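Projects > Staniforth Bulletins > README

Print this page | E-mail this page

# Staniforth Bulletins

Short radio news items from the Homville region, typed up line by line: bus routes, road tax, school openings, the airport at Wedberg. We love this stuff, and now you can search it!

## What's in it

- 19 folders, one per district
- plain text, one item per line
- last update: December 31, 2023

Headlines keep the spelling used on air, even when two stations disagreed over a name (they often did). 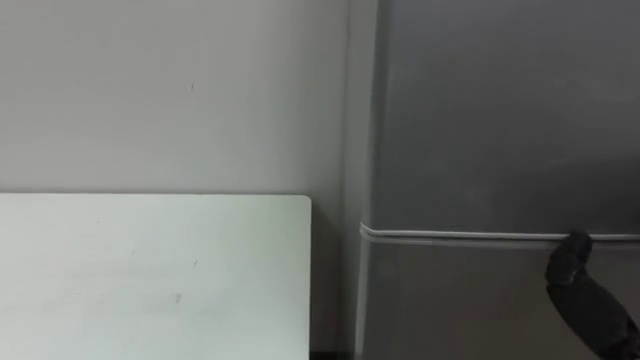 Leanne Penrose would like the Wedberg airport items split by airline, as the August ones run together and she keeps losing the fare notices. Good idea, and it's on the list for the next release.

## Getting started

Unpack the archive and open `index.txt`. Every item has a district code, then the text. Try searching "ferry" first, it's a treat!
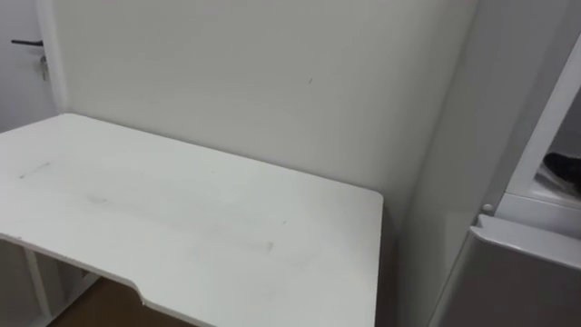

Codes 8 and 12 were swapped in the first release, so please download again if you have the old one. Griltedier items are still missing their evening editions.

## Contact

Fixes and typed pages go to Terence Lockwood. Even a single line is welcome.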